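Rev 05/07/2023 - replaces the September sheet, bin that one.

## 4. Setting up the Rotance worm tub

Read section 3 first if you havent already. Allow an afternoon. Worms last, always.

### 4.1 Where to put it

Shade, level ground, near the kitchen door if you can. Not against a boiler flue. Full tub weighs 35 kg so put it where it's staying.

**Caution:** two people to lift once filled. Don't drag it - the feet snap.

### 4.2 Getting the tub ready

1. Lid off, packing out. Keep the bag of Nodus fittings, you need it in 4.3.
2. Rinse with plain water. No washing-up liquid, no bleach.
3. Check the drain holes. Poke through with a pencil if there's anything in them.
4. Leave to drip, then wipe the inside walls.

Second-hand tubs are fine. Scuffs and staining on the floor don't matter, cracks do. Run a thumb along every corner. If a nail catches, fill it with the grey sealant and leave overnight before going on. 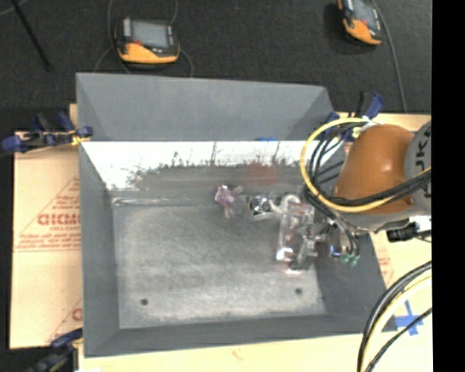 *Fig. 7 - Grey bin with a worn floor. Two small round holes near the front.*

Mesh goes over the holes before anything else does. Cut two squares, press flat, tape the edges. Skip this and the worms end up in the drip tray, and you'll be fishing them out with a spoon.

### 4.3 Drip tray and tap

1. Tray on the ground, tap end facing you.
2. Washer, tap, second washer, nut. Hand tight only.
3. Pour in 495 ml of water and wait ten minutes. Any drips, undo and reseat the washer.
4. Empty the tray. Stand the tub on top, holes towards the tap.

**Note:** older Hallus trays have a wider thread. Use the black adaptor, part 318, not tape. Tape lets go in teh first frost.

### 4.4 Bedding

1. Tear up cardboard. Plain brown only, no shiny print, sticky tape off.
2. Soak in a bucket, then squeeze. Should feel like a wrung-out flannel.
3. Fill the tub one third deep. Fluff it, don't pack it.
4. Two handfuls of old compost or leaf mould on top. Garden soil will do at a pinch.
5. Lid on. Leave for three days.

Coir block instead of cardboard? Fine. Soak for longer, break up all the lumps.

### 4.5 Adding the worms

Order them to arrive after the three days are up. Ó Ceallaigh post theirs in a breathable pouch - open it the same day.

1. Tip the pouch out on the bedding, in the middle. Don't dig them in.
2. Lid off, light on for half an hour. They go down by themselves.
3. Cover with damp newspaper, lid back on.
4. No food for a week.

After that, 185 g of peelings at a time, and only when the last lot is mostly gone. Chop small. Bury it in a different corner each time.

**Don't feed:** meat, cheese, anything oily, onion in quantity, citrus.

### 4.6 If something's off

- Smells - too much food, or too wet. Stop feeding, add dry cardboard, leave tap open.
- Worms up the walls - normal for the first couple of nights. Longer than that, check for sour bedding.
- Little flies - bury the food deeper and change the newspaper.
- Nothing comes out of tap - mesh is clogged or the bedding's too dry. Pour a mug of water through and look again.

Emptying and winter cover are in section 5.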